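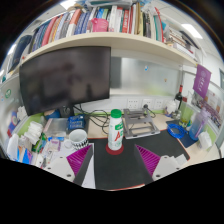 Penry Writers' Circle
Minutes of the March meeting, held in the upstairs room at Urner Books, 7:00 p.m.

In the chair: Weidong Bai
Apologies: received from two members, both down with the same cold, and we send them our love and a reminder to drink something hot.

1. Welcome

Weidong opened the meeting by saying how good it was to see so many faces after the winter, when the weather had kept the group down to a handful of people and one very patient dog. New members were asked to say a few words about what they write, and we learned that we now have among us a poet, a keeper of a gardening blog, and a gentleman working on a history of his grandfather's bakery that has grown from a short piece for the family into something with chapters.

2. Minutes of the last meeting

Agreed, with one correction. The February minutes said that the group blog would be "updated weekly." What was said was that it would be updated when somebody had something to put on it. The secretary apologizes for getting carried away.

3. The group blog

This took up most of the evening, as it tends to. Nothing has gone up on the blog since the fall, and several people said they felt bad about that. Weidong said he would rather we didn't spend the meeting feeling bad, and asked what had been getting in the way.

A good many things had. Some members said they had pieces ready and were shy about sending them. Others had meant to write something short and found it wouldn't stay short. One member said she opens the laptop after supper, reads over what she wrote the night before, takes out a comma, and goes to bed. There was a lot of nodding at that.

The secretary looked up the figures before the meeting. The blog has 41 posts on it in all, going back to when the group first met at the library, and 8 of those are notices about parking. The post people still write to us about is the one on reading letters from a parent who has died, and it was felt we could use more pieces of that kind – personal, plain, and not too worried about sounding like writers.

After a long and friendly discussion it was agreed that:

Pieces for the blog may be as short as 200 words. Anyone who wants to go longer may, of course.

Members will send pieces to the secretary by the middle of each month, and she will put them up one at a time and hold the rest back, so there is something in the drawer for the slow weeks.

Nobody will be chased. The secretary may, however, ask after people's health in a meaningful tone of voice.

There was a question about comments. A few unkind ones were left under the piece on moving house, and the author said she had laughed them off but then didn't write for a month. It was agreed that comments will be read before they appear. Weidong offered to do the reading and said that after all those years of teaching middle school there wasn't much left that could upset him. 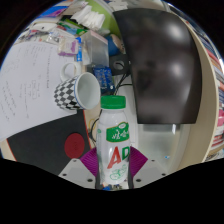
The secretary also raised the matter of the blog's name, which is still "Penry Writers' Circle Blog (New)." It has been new for a long time now. Suggestions were invited and came rather fast, and as some of them were not serious it was thought best to carry the question over to April.

4. Moving to Totelico

Our blog host is raising its prices in the summer, and we have been looking at Totelico, which a couple of members use for their own sites and like well enough. The main worry was whether our older posts would come across in one piece, with the comments attached. One member moved her own blog over in January and lost her paragraph breaks, so that three years of entries arrived looking like one long breath. She has since put them back by hand and says she rather enjoyed reading it all again, though she wouldn't want to do it for anybody else.

Agreed to set up a trial page and copy over five old posts before deciding. The secretary will report back.

5. The Stavurside weekend

The writing weekend at Stavurside is going ahead in May. Rooms are shared unless you ask for a single, and there are only a few of those, so please speak up early if you snore or live with someone who says you do. There will be no set program on the first evening. On the second day we'll write in the morning, walk after lunch if it's dry, and read aloud after dinner for anyone who feels like it. You are very welcome just to listen.

It was asked whether people could bring work in progress of any length. Our baker's grandson asked if he might read a chapter of nearly 4,000 words, and after some thought it was agreed that he might read the first half, and that the second half could be enjoyed with breakfast by whoever wanted to know what became of the delivery horse.

6. Reading round

Four members read. We heard two poems about the same kitchen window, a very funny post about trying to write in a car outside a swimming lesson, and the opening of a piece about giving up a diary after thirty years and then starting again. The last one left the room quiet for a bit, in a good way, and its author was asked by several people if it could go on the blog first. She said she'd think about it over the weekend.

7. Any other business

The kettle has been replaced. Thanks to Urner Books for that and for letting us run over yet again.

A blue scarf and a copy of somebody's second draft, with notes in pencil, were left behind last month. The scarf has been claimed.

Would members please bring their own pens in April.

The meeting closed at 9:10 p.m. The April meeting will be in the same room at the same time, and the writing prompt, for those who like one, is "the wrong bus."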